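3.2 Care of the cell

The cell was set up by Benjamín Sepúlveda in November, and its layout has stayed the same through all 2682 trials. The arm stands on a pedestal whose base plate is bolted to the table. After every 84 trials we check these bolts, then run the gripper cable by hand through its full range.

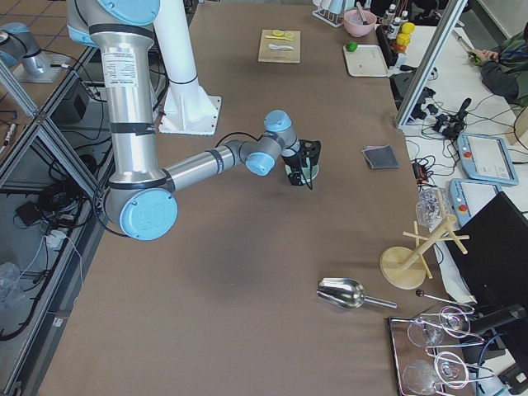 Figure 4. The cell with kitchen objects on the table; the gripper is over the round disc.

Black tape is wound on the upright segment of the arm. We replace it when its edge begins to lift. The cable at the gripper is left with some slack, as a tight cable caused 123 stops in the first period. The teach pendants are kept on the side desk.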